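Search reviews Enter keyword

Filed under: Tables & Dining

I've had the Hestard table for six months and I still run my hand over it every morning! The wood is so pale it brightens the whole kitchen, and it took me 40 minutes to put together, with only 2 legs needing a second tightening. Glare can be strong around 11, so I'd add a blind if your window faces the sun. Go for it.

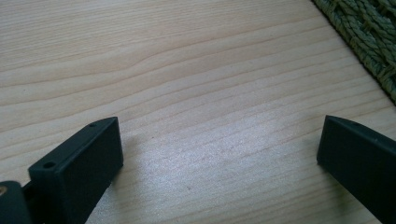
Wavy grain on the Hestard top, with my green woven mat in the corner.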